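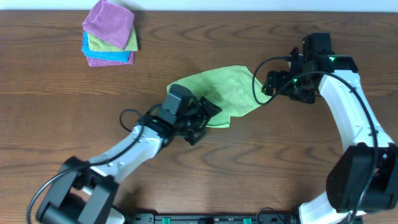 Avant d'acheter un bras pour plier le linge de l'atelier, je conseille de faire le budget sur papier, avec une colonne pour le prix du vendeur et une colonne plus large pour tout le reste. Chez nous, la deuxième colonne a été la plus longue. Le devis de Nilenport parlait seulement des bras. Il faut ajouter les pinces, les câbles, le rail pour fixer les bases et surtout la table. Prenez la mesure avec les bras étendus, pas repliés. Avec deux bras blancs montés au bord et une petite pile de chiffons pliés vers le fond, il doit rester au milieu assez de bois libre pour étaler une microfibre. Regardez aussi les câbles noirs, qui font des boucles près des poignets : cette place, on oublie toujours de la compter.

Les chiffons
Achetez les mêmes chiffons pour les essais et pour le travail. Des microfibres de plusieurs couleurs (vert, violet, bleu) sont pratiques : on voit tout de suite dans la pile quel bord dépasse. Évitez le premier prix, qui perd ses fibres dans les doigts de la pince. Lavez-les une fois avant, sans adoucissant.

La table
Une vieille table en bois convient si elle ne bouge pas. Vérifiez la planéité avec une règle longue. Sous les pieds, j'ai mis des patins Jolar, 2 par pied, parce que notre sol n'est pas droit.

Un bras ou deux ?
Christos Chatzigeorgiou, avec qui je partage l'atelier, voulait commencer avec un seul bras pour dépenser moins. Pour prendre des petits objets, cela peut suffire. Pour le tissu, je ne le recommande pas : il faut tenir d'un côté et tirer de l'autre. Demandez au vendeur si le deuxième bras peut être ajouté plus tard sans changer le boîtier de commande. Sárközi a répondu oui par écrit, Cluveo n'a pas répondu.

Ce qu'il faut demander dans le devis
Le prix des doigts de rechange et leur délai de livraison.
La longueur exacte des câbles. Il nous manquait 53 cm jusqu'à la prise.
Le transport en cas de retour pendant la garantie.
Les heures de formation. Nous en avons payé cinq, j'en prendrais plus.

Le calendrier
Commande passée en septembre 2020, mise en route prévue pour novembre. Gardez une partie de l'argent pour les semaines après l'installation, quand on découvre les petites pièces qui manquent. N'achetez pas les accessoires en double avant d'avoir fait les premiers essais.

Othmane El Fassi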